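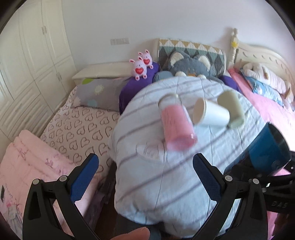
Kyrylo Dovhaniuk
Membership secretary, Selport Quilters and Bedding Exchange

Lists > Selport Exchange > Messages > July

Print this message | E-mail this message

Subject: Re: Postage, and the Condberg parcels

All,

Quick one, on my way out. Answers to Gyula's points under his message, sorry for the order.

Gyula Győri wrote:
> Kyrylo, three things before the swap. Is postage still split between
> sender and receiver? My last double to Condberg cost more than the
> wadding did. Second, what is the weight limit now, the old sheet says
> one thing and the Dromitz people say another. Third, has anyone got a
> washing method for the big ones that doesn't leave the filling in
> lumps? Mine went into one corner and stayed there.
> Gyula

Postage – yes still split, half each. Sender pays at the counter, receiver pays back within the month. Keep the receipt please. Two people last time didn't and we ended up arguing over pence.

Weight. The limit is 4,000 grams packed, and that includes the box and tape. The Dromitz figure is for collecting in person so ignore it if you're posting. For a guide, my single came out at 1,434 and the double at 2,242, both in plain brown paper, no box. A king in thick wadding may well go over. Weigh it first. Kitchen scales won't do, stand on the bathroom ones holding it and take yourself off.

Washing. Cool, slow spin, and use the big machines at the launderette on Hrynyshyn Road if yours is a small drum. Half the powder you think. Out as soon as it stops, shake it from each side in turn, then dry flat over two airers, not pegged on a line. Turn it every few hours. If the filling has allready gone into a corner you can sometimes tease it back by hand while it's damp, but if the quilting lines are too far apart it will only do it again. Extra rows of stitching is the real cure. Boring but there we are.

Also – still need names for the Condberg swap. I have 11 so far, would like a few more doubles. Say size, colours, and whether there are pets in the house (for the allergy people). No feather this time, please, we had complaints.

Labels: name on the inside AND the outside. One came adrift in the post last year and took weeks to find its way home.

Replies to the list not to me, my inbox is a mess. Will put the adress sheet round once I've got everyone.

Kyrylo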